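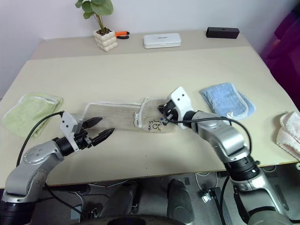

Towel folding, 11 weeks in. A few people asked how we collect the examples, so I'm writing it up in pieces.

2/ The setup is two arms at one table, teleoperated. A person drives both arms, the cameras and joint positions get recorded, and one fold from start to finish is one episode. The model trains on those. We don't write any folding rules by hand.

3/ We have 3427 episodes as of this morning. The target for the first training run was 3000, so we're past it. Not all of them are usable. More on that below.

4/ Two of us drive. Yesenia Cuadros does mornings and I do afternoons. Her folds are faster than mine and her pauses are shorter. You can tell our episodes apart from the gripper speed alone, and for a while the model could too. It would start a fold at her pace and finish at mine.

5/ We fixed most of that by agreeing on an order. Long side first, smooth, then the short side over. Before that we each did whatever felt natural, and the policy would stall in the middle of the towel as if it had two plans.

6/ If you're starting out, write the order down before you record anything. We wrote ours down in week four and threw out a lot of April.

7/ Towels. We use several colors on purpose: gray-beige, yellow-green, light blue, pale pink. Early on we only had one color and the policy did badly the first time we swapped it. The borders differ too, and that matters more than I expected. A raised hem gives the fingers something to catch.

8/ Tags are a nuisance. A small pale tag sticking out near a hem looks a lot like a corner to the model. It will go for the tag. We talked about cutting them all off and decided to leave them on, as towels in real laundry have tags.

9/ Prints as well. One towel has a line drawing and some letters on it. If the print ends up upside down we leave it that way and keep recording. The task is the fold, and which way the print faces isn't scored.

10/ We keep other things on the table at the back: a plant in a bumpy white pot, pliers with an orange handle, a couple of cases. They get moved between sessions. With a bare table the policy learned the bare table, and it got worse when somebody left a mug there.

11/ Other towels stay on the table during a fold too. The model has to work on the middle one and leave the rest alone. It still sometimes reaches for a neighbor when the colors are close.

12/ Rejected episodes. I go through the recordings at the end of the day and mark each one keep, drop, or ask. Yesterday it was 58 recorded. The usual reasons for a drop are a dropped frame, a double grab, or the driver sneezing.

13/ We keep the ones where the driver misses a grab and recovers. Wilmer Arboleda argued for that early and I was against it. The runs trained with recoveries in them do better after a slip, so I've changed my mind.

14/ Software: recording goes through Cirnus, which is our own logger. It's not public. It mostly does timestamps and complains when a camera falls behind.

15/ Next is hand towels, then pillowcases. I expect pillowcases to be bad. I'll post the failure cases when there are enough of them to sort.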